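Chapter 4
When the Work Changes Hands

In this chapter you will read about
how tasks are divided between people and machines
why a handover is a task of its own
what happens to the knowledge of experienced workers
which questions to ask before a new system starts

4.1 The packing room at Kasten

The company Kasten in Amville sends out spare parts and small printed goods for shops. For many years the orders were packed by hand. A worker took a list, walked along the shelves, collected the items and placed them in the right compartments of a box. The work was light, but it asked for attention. One wrong packet in a box meant a complaint, a return and a second delivery.

Imke Buschmann worked in this room for 13 years before the first automatic station was planned. When the managers asked her to describe her job, she wrote down four steps: read, find, take, place. Later she found that this list was much too short. She also looked at the print on each packet. She put bent cards to the side. She noticed when two packets stuck together, and she knew which customers wanted their goods in a special order. None of this was in her job description, and none of it was in the first plan for the station.

We begin with her case for a simple reason. Most books about automation start with the machine and come to the people in a later chapter. In this book we take the opposite way. Before we can say what a machine changes, we must know what was done before it came, and the person who did it is usually the best source.

4.2 Tasks, jobs and handovers

A job is a group of tasks which one person is paid to do. Automation seldom takes a whole job at one time. It takes some tasks, leaves others and creates new ones. In the Kasten case, the placing of items was given to the machine first. The checking stayed with the people. The new task was to bring the two together.

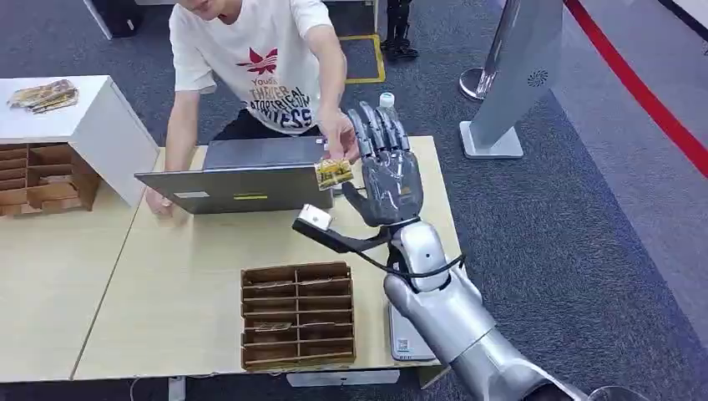 A handover is the moment when an object, or the responsibility for it, passes from one worker to another. Between two persons this is so easy that we do not think about it. One holds out the object, the other takes it, and the first lets go when he feels a small pull. Between a person and a robot each part of this must be arranged. The man with the small yellow item holds it between his fingers, close to the robot's open hand, and his other hand stays down beside the laptop. He must keep the item at a height and an angle that suit the hand opposite him. An engineer will ask whether the robot can take the item. For the worker there is a second question: how many times in one shift must I hold my arm like this, and who decides the speed?

At Kasten the second question came late. The station was supplied by the firm Bollitz, and the test period was planned for November. The supplier had calculated with 200 handovers per shift. This number came from the capacity of the machine, and it was a correct number for the machine. After the first days, the workers reported tired shoulders, and also a feeling which one of them called "being the slow part." The speed was then reduced, and the workers were given a button with which they could stop the sequence for 60 seconds without asking for permission.

4.3 What happens to experience

Arne Kramer, the shift leader, kept a notebook during the test. In it he wrote each case in which a person had to correct something at the station. At the end there were 22 entries. In most of them the machine had done what it was told, but the order itself was unusual: a packet with a new design, a missing label, a compartment that was already in use.

These entries are interesting for two reasons. They show that experience is still needed, even when fewer tasks are done by hand. They also show that experience is used in another way. Before, Buschmann applied her knowledge in every box. Now she waits, watches and steps in when there is a problem. Some of her colleagues like this, as they have less routine work. Others say that they lose their feeling for the goods, and that it is hard to stay attentive when for a long time nothing happens.

New workers are a special case. They used to learn by packing next to an older colleague. If the simple boxes go to the station, they get only the difficult ones, and they have not had time to practice. Kasten now lets each new person pack by hand for the first weeks. We will come back to this arrangement in section 4.6, where we compare it with the training plan at Otanance.

Before you read on

Choose a job that you know well, your own or that of a family member. Write down its tasks in the order in which they are done. Then ask the person what is missing from your list, and keep both versions for the exercise in section 4.4.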